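Skullent Opens Its Collection of Simulated Grasping Examples to Outside Teams

Wednesday, January 26, 2022

Skullent, a developer of software for robot handling, announces today the first release of Jendusard, a collection of grasping examples made completely in simulation. The release contains 2,107 episodes. In each episode a two-finger gripper approaches an object which stands in a bowl or on an open surface, and tries to take it out. The collection is intended for teams who train a learning system and who do not have enough examples from their own machines.

The work on Jendusard began in May of last year. At that time the company was teaching its own system, Kalik, to pick food items and other irregular goods, and the system was learning slowly. Kalik performed well with boxes and cans, but it had difficulties with round and rough objects, and above all when such an object was lying inside a dish with a high rim. The reason was simple to find: the training examples contained very few of these situations.

"We had many examples of easy things and almost none of difficult things," said Mélanie MacDonald, head of data at Skullent. "A person who practices only with boxes will become good with boxes. For the system it is the same. So we decided to build the difficult examples on purpose, and to build them in sufficient number."

In Jendusard, every episode is recorded from a camera close to the gripper, so the fingers are present in the view during the approach and they often hide a part of the object. Skullent has kept this view because a system working with such a camera will meet the same problem on a real arm. The object is usually in a plain bowl, and the ground under it changes from one group of episodes to another. Some grounds are of one calm color. Others, such as dark marble with white veins, have a strong pattern, which in early tests Kalik sometimes took for the border of an object. 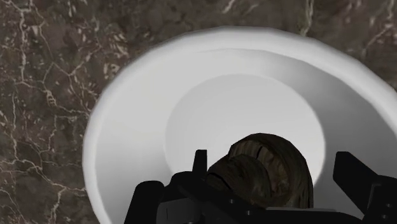 The episodes were produced in two ways. The larger part was steered by people, who moved the simulated gripper with a hand controller and tried to finish each grasp in one movement. The other part was produced by a program called Rind, also developed by Skullent, which takes a good episode and repeats it with a new position of the bowl, a new ground or a different light. Each repeated episode is played again from the start in the simulator, and it is kept only when the object is lifted and held until the end.

Failed attempts by the operators were not thrown away. They are stored in a separate folder and marked with the moment at which the grasp was lost. According to the company, these attempts are useful for teaching a system to stop and to try again.

"At the beginning we deleted the failures, and I regret this a little," said MacDonald. "An operator can close the fingers too high on a round object, and it slips away. This is exactly the information the system needs. Now we ask our operators to save everything."

The collection includes 46 objects and 40 grounds. For each episode, users receive the camera images, the position of the gripper at every step, the opening of the fingers and a short written instruction. Skullent notes that all material is simulated, and it recommends to combine it with recordings from a real arm before a system is put to work.

Jendusard is available from today for research use, without charge, after registration on the Skullent website. Companies who wish to use the collection in a product can ask for a separate license. A second release, with soft objects and deeper containers, is in preparation.

About Skullent
Skullent develops software which helps robot arms to handle objects of irregular shape. Its products are the Kalik handling system and the Rind simulation tool.

Press contact
Mélanie MacDonald, Head of Data, Skullent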